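Visit notes, Ovwood open day, Thursday

Doors opened at 9:30. The building is a former seed store on two floors, and the ground floor was given over to work surfaces and small-parts handling. I had two items on my list: the finish of the tabletops, and storage for light, bulky samples.

The Ovwood tops are white, flat and matte. According to the handout, the standard top is 126 cm long and 133 cm is available to order. Edges are square. I asked for the cleaning instructions and was given a single sheet: mild soap, damp cloth, no abrasive pads.

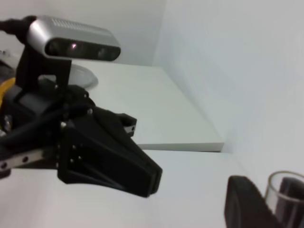
*White work surface, ground floor.*

A matte top cuts down on glare but shows handling. The second station had faint smudges and soft streaks across the surface, visible under even light from overhead. For sorting work this matters little. For photographing samples it would mean wiping down between batches.

Storage was the better half of the visit. The white plastic rack is an open lattice with rectangular windows on the front and side, and it had a crumbly off-white material at the top. Two cubes, one yellow and one orange, sat on the table close by. The yellow one has a slightly rough face, similar to paint or foam. I did not get a material spec for either.

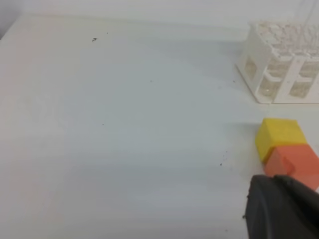
Ciarán Ní Mhurchú thought the open lattice was wrong for anything granular and would want a solid liner with a lip before buying, as the Machala bins have. I agree on the liner. The lip would make the racks harder to stack.

Upstairs was mostly catalogs. Flerkodard had shelving brackets, and Drodedent was quoting a lead time of more than two months on drawer units. Coffee ran out before 11. Parking is behind the building – use the north entrance, the other gate is one-way.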